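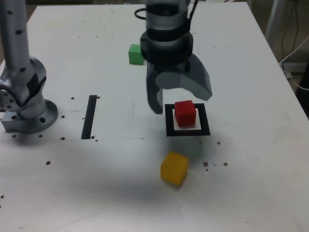
Issue 84

Teaching a Policy to Put Blocks in a Square, Part One

Welcome back, and thank you for all the kind mail after the March issue! Quite a few of you asked how we get from a pile of demonstrations to an arm that can do a tidy little placement job by itself, so I'm going to take it slowly and start with the table, which is where most of my own mistakes have been made.

The task is called Bakos in our notes. There are colored cubes on a white tabletop and a square of black outline, and the arm has to bring the cube we name to the square. It sounds like nothing at all, and it kept me busy for most of a winter.

Step 1. Lay out the table

Mark the square in something dark and matte, with a thick border, so it reads well from above and from the side. Then put the cubes down by hand and please don't line them up! Turn one so a corner points at you, push another well to the back. I also like to begin some runs with a cube already sitting in the square (the red one, usually), so the policy meets a target that's already taken.

Watch your lighting while you're at it. The arm throws a broad, soft shadow over the table, and a yellow cube in shadow goes quite mustardy. Leave that in the data.

Step 2. Record close to the fingers

A view from the wrist is worth the trouble, in my experience. With the fingers around the yellow block, the red one behind it is mostly hidden, and so is the near side of the square. A model trained only on that view will have to guess, so we feed both views to Conon, our policy, at every time step.

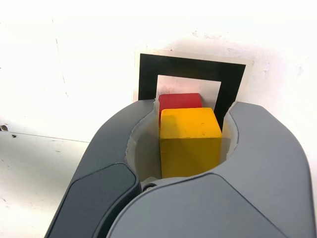 Step 3. Train and hold some back

We recorded 459 demonstrations and kept 70 of them out of training altogether. Choose the held-out ones by starting layout, so that no layout turns up on both sides. Then train for 3000 steps, save the checkpoint, and go and have your lunch.

Next time we'll run the checkpoint on the arm and talk about scoring.

Teodora Stoyanova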